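Simulating the bathroom before I break the real arm

March 12, 2026

Right, so the gripper. If you read my last post you'll know the arm itself has been bolted to the bench at Drovasham for a while now (thank you to everyone who helped drag the bench away from the radiator) and that I'd been putting off doing anything clever with it. It has two fingers, a wrist that only squeaks a bit, and a Hiteck servo I bought twice by mistake. What it didn't have was anywhere to practise.

So I've been building it a pretend room. The plan is still the same daft one I started with, an arm that can tidy up the bits and bobs that end up lying about at home, and before it goes near anything I'd miss, I want it to have made all its mistakes on my laptop. The sim runs on a machine I've named Sandu, after nothing in particular, and the scripts that drive it live in a folder called Dalau. Don't ask, I name things late at night.

I spent most of the first weekend on tiles. Little square mosaic ones, beiges and greys with dark brown ones scattered in, because the dark ones give the vision code something to grab hold of. Or that was my theory!
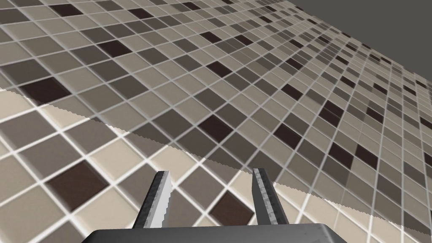
Nisha Kaushik reckons I've made life harder for myself with the mosaic, and that a small busy pattern is about the worst thing you can hand a feature matcher, as every patch looks like every other patch. Her advice was to do the first few hundred runs over something plain, get the grasping sorted, and bring the tiles back afterwards.

She's probably right, annoyingly. I tried it both ways over the next couple of evenings. Out of 500 attempts with the mosaic, the arm got a decent grip on 169. Out of 500 on a flat grey floor it managed 394. That's a massive gap, and I sulked about it for a whole cup of tea. I'm keeping the mosaic for later all the same -- real bathrooms have tiles in them, and if it only works on plain grey then it doesn't work.

The other job was giving it things to pick up. I'd been using cubes, which are lovely and tell you nothing. Mohit Shakya lent me a folder of models he'd collected over the years, all shapes and sizes, and I chucked a handful of them in without much thought for what belongs in a bathroom. Long thin things are fine. Anything chunky is a nightmare, as the fingers open wide enough in theory and then clip a corner on the way down and shove the whole lot sideways. I ended up adding a slow approach for the last few centimetres, and a check that gives up and backs off if either finger touches something early. It makes every pick take ages but I can live with that.

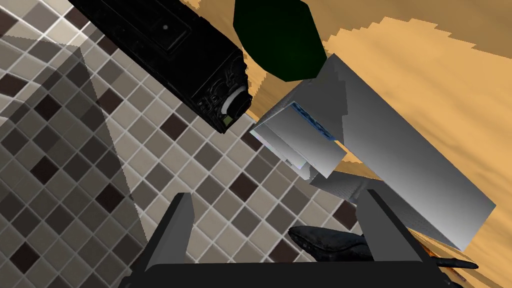 Gripper open over the clutter, white box with the blue stripe on the right

The config file for all this has now reached 1,335 lines, by the way. I know. I did try splitting it up and broke the lighting for two days, so it's gone back to being one enormous file and I scroll a lot.

Lighting was the next thing on the list anyway. I'd had it flat and even from the start, and everything looked a bit like the inside of a fridge, so I put in one strong light at an angle to see what the code would make of hard edges.

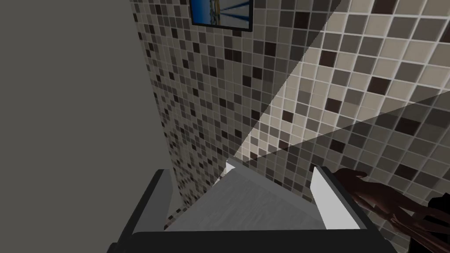 And the answer was that it fell over. The edge finder treats a shadow line as the side of an object, so it'll happily try to line the fingers up with a bit of shade. I've had a go at fixing it by using the depth values first and only looking at colour when the depth is unclear, and it's loads better, though it still gets muddled when something pale is lying in bright light. I think I need to mess with the exposure too. If any of you have done this properly, please shout, I'm making it up as I go along.

On the real arm, not much to report. I've reprinted the left finger pad with a softer filament and it's gone on a bit wonky, so I'll sand it down when I'm next at the workshop. The cable that runs down the forearm wants a proper clip as well. At the moment it's held on with tape, and the tape has started to come away whenever the wrist turns past halfway.

Next job is random light positions on every run, so it can't get used to one particular shadow, and then I'll do another 500 on the mosaic and see where we are. I might also swap the grout for something darker. Nisha has opinions on the grout -- I've asked her to put them in the comments so I don't lose them again.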